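Subject: [robotics-l] Re: Open day at Brinen, simulated pick demo
From: Soledad Cifuentes
Tuesday, 9:40 am

Hi all, my write-up of the Brinen open day, as promised to those of you who couldn't make the drive. It's long, sorry!

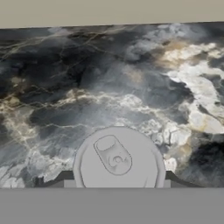 Sepehr Ghaffari wrote:
> I'd like to hear more about the simulation side. Did they let
> visitors change anything, or was it a canned run on a loop? I've
> been to a couple of open days where you stood behind a rope and
> watched a video. Also curious whether they talked about failures,
> and how they pick their backgrounds. We've been stuck on plain gray
> tables in our own setup and I suspect it's hurting us.

Sepehr, no rope at all. They had a row of desks along the back wall with the simulator up (they call it Yeoman) and you could sit down and pick your own surface, your own wall color, your own object, and then hit go. I did the can on the marble first and then stayed for 17 more, until someone very politely asked if they could have the chair.

The view is the one from the gripper itself, so with the can you get the lid and the pull tab from straight overhead, the two pads right up against the sides, and the gripper body covering the whole bottom of the picture. It's a strange way to look at a can and I loved it. You start to understand how little the policy has to work with at that moment — most of the object is hidden behind the hand that's trying to hold it.

On backgrounds: they have 2,000 surfaces in the library, and the stone ones are there because they're busy. All that veining, dark patches right next to white ones, and then a can with hardly any texture on it. The woman running the desk told me their early versions were trained on plain tabletops and went to pieces on anything with a pattern. So I think your suspicion is a good one.

And yes, they talked about failures, quite openly. A screen by the door had the tally from their last batch, 1,704 successful grasps out of the 2,000, one try per surface. Glossy dark stone was the worst group. They had a folder of the bad ones and you could page through it, and I could have spent the whole afternoon in there (I spent almost an hour).

The real arm was in the next room, running a sorting task they call Dresto. Slower than I expected, but very steady, and they let kids choose the order of the objects. It was packed, so I only caught the last part.

Parking is behind the Wondden building, not in front. I walked the long way around and arrived with wet shoes.

They're planning another one in January. If 13 of us sign up together they'll do a separate session with the simulator desks, so write to me off list if you want in. I have seven names so far.

Soledad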